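Aug 3, 2025, bench notes, Clastus cell

OK, writing this down while it's fresh, because the last time the arm did something dumb I trusted my memory and then argued with myself for a week over which joint it was.

Short version: protective stop on the approach to the clear bin, run 689, and the sleeve is the suspect. No injuries, nothing broken that I can find. The arm was coming in low toward the rim when the wrist slowed way down, sort of leaned, and then the whole thing quit with a torque fault on joint 4. I hit the e-stop anyway out of habit (good habit, keeping it).

First guess was that we'd clipped the bin. The plastic is so scuffed that I can't tell a new scratch from an old one, so that was no help at all! I marked the rim with a bit of tape and jogged the arm back through the same path at 2 percent speed. It never touched the tape, and the torque still climbed in the same spot.

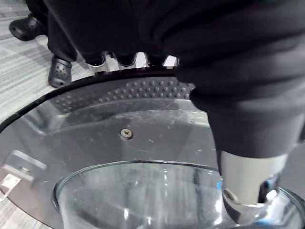

So then I started looking at the fabric. When the elbow folds past a certain point the cover bunches up in these fat rolls, and I think one of them gets pinched and the joint ends up squeezing a wad of cloth. I pushed the rolls back up the arm by hand (powered down, locked out, yes) and ran the path again. Torque stayed flat. Let the cloth slide down and there it was again, a nice ugly bump on the plot. I got it to fault 4 times that way, which is enough for me.

The part I don't love is that we had a softer version of this in July and I wrote it off as payload settings. Went back to the log from the Flanden demo and the same bump is sitting there, just under the limit. I even left a comment next to it that says "weird, check later." Thanks, me.

Other thing, and this one is a safety matter so please read it even if you skip the rest. After a protective stop the hand holds its last grip command. I'd been assuming it relaxed. If your fingers are in there clearing something, it is still holding force, and clearing the fault from the pendant lets it finish closing. I found this out with a foam block, thank goodness.

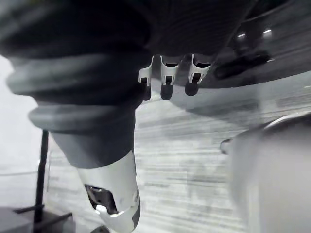

New rule until the Čierny firmware patch is in: kill hand power at the switch before reaching in, every time, and don't clear a fault while anybody is inside the tape. Doesn't matter if it's only for a second.

I also want more room between a person's feet and the work area. We all drift in close when we're watching the fingers, me included. Going to re-tape the line farther back tomorrow.

Still to do:
Strap the sleeve above the elbow. Try the wide Velcro before anything that needs sewing.
Drop the joint 4 warning threshold so it complains before it faults.
Rerun the approach 27 times with the strap on and save every torque plot.
Ask Aso if the shorter cover fits this arm or if we'd lose the splash protection.
Fix the log template so "check later" has a date next to it.

Arm is parked and locked out, tag is on the switch. Please leave it there till I'm back in, I've still got the cover half pushed up and want to measure where it sits.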